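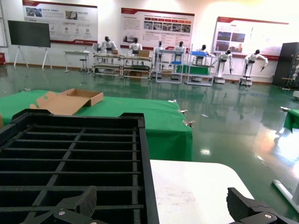 Imprimer | Envoyer à un ami

Caisses à compartiments et nappes qui glissent : vos solutions pour une bourse d'échange ?
Publié le 4/4/24 par Beril Güneş

Bonjour à tous ! Je prépare les tables pour notre bourse aux pièces détachées (radio, modélisme, petite mécanique, un peu de tout) et je bute sur deux trucs bêtes. D'abord le rangement : j'ai des caisses en plastique noir avec des séparateurs fins qui font des rangées de cases étroites et rectangulaires. C'est super pour les pièces longues, mais dès qu'on y met des petites choses, ça tombe au fond et on n'arrive plus à les attraper sans se coincer les doigts. Ensuite les nappes. On a choisi du tissu vert vif, c'est gai, ça se voit de loin, mais ça glisse dès que quelqu'un s'appuie dessus. J'ai mis des petites pinces argentées sur le bord, trois sur un même côté, et je me demande si c'est trop ou pas assez. Vous faites comment, vous ?

---

mohamedi_b
Salut Beril. Pour les nappes, trois par côté c'est très bien, n'en enlève pas ! L'an dernier j'en avais mis 2 sur toute la table et j'ai vu partir un plateau de condensateurs par terre. 600 condensateurs. J'en retrouve encore dans mes chaussures (bon, j'exagère un peu).
Pour les caisses, moi je glisse une bande de mousse au fond de chaque case. Ça remonte les pièces et ça évite le bruit quand on transporte.

---

Arvo R.
Pas d'accord pour la mousse, désolé Brian. Sur les petites pièces grasses c'est une horreur, ça boit l'huile et ça s'effrite au bout de deux saisons. Je préfère des sachets zippés posés debout dans les cases, avec l'étiquette vers le haut. On feuillette comme dans un bac à disques et les gens comprennent tout de suite.

---

mohamedi_b
Des sachets pour des ressorts à vingt centimes, tu y passes la soirée...

---

Arvo R.
J'y passe la soirée, oui, mais une seule fois. Les sachets resservent d'une bourse à l'autre. Ta mousse, tu la recoupes tous les ans !

---

Müzeyyen Bilgin
Coucou ! Moi je dirais que les caisses à séparateurs, il faut les garder pour ce qui est long et fin (tiges, forets, axes, tournevis) et ne pas s'acharner à y mettre des vis. Pour le petit, j'utilise des cartons plats, ceux des colis, ouverts avec les rabats aplatis sur le côté. Le fond fait un plateau peu profond, tout est visible, et les rabats servent à poser ce que les gens veulent mettre de côté. Le soir on referme, un bout de scotch et hop dans le coffre. C'est gratuit et ça se remplace.

---

Diệp Văn
+1 pour les cartons. Attention quand même aux rabats qui dépassent dans le passage, les gens les accrochent avec leur sac. Je les tourne toujours vers l'intérieur de la table.
Et question tissu : regarde le sol avant de laisser pendre la nappe. Sur un sol lisse et brillant, genre résine époxy, un pan qui traîne c'est la glissade assurée. Chez Filstead, où on fait la nôtre en June (pardon, en juin, mon téléphone est en anglais), on arrête le tissu bien au-dessus des pieds.

---

Beril Güneş
Merci, c'est exactement ce qu'il me fallait ! Le sol chez nous est justement en époxy vert foncé, très joli, mais on se voit dedans et les lumières tapent fort. J'ai laissé retomber le tissu devant, il fait des plis, je vais vérifier la hauteur.
Pour les cartons, j'en ai déjà un ouvert sur la table, je n'avais pas pensé à m'en servir comme plateau. Je le laissais là par flemme, pour tout dire !

---

Arvo R.
Il reste la question de la place des caisses. Sur nappe ou sur table nue ? Moi, table nue, toujours. Une caisse pleine posée sur du tissu, dès que tu la tires vers toi, tout vient avec.

---

Müzeyyen Bilgin
Ah non, sur la nappe ! Un tapis antidérapant dessous et ça ne bouge plus. Sur table nue ça raye, et la location de la salle nous retient la caution à la moindre trace.

---

Beril Güneş
Pour l'instant la mienne est sur une table blanche sans nappe. Arvo gagne par défaut, mais je note l'histoire de la caution, je vais demander.

---

mohamedi_b
Dernier point pour les pinces : prends-en 4 ou 6 de rechange. Il y en a toujours qui repartent avec les exposants. Les miennes viennent de chez Stokonon, elles tiennent bien mais elles marquent un peu le tissu épais.

---

Diệp Văn
Un petit carré de feutre sous la mâchoire et ça ne marque plus. Beril, tu nous diras si tu passes aux sachets ou à la mousse ?

---

Beril Güneş
Je teste les deux, une caisse chacun, et je reviens ici après la bourse.

Contact | Mentions légales | © Forum Fustovora | Haut de page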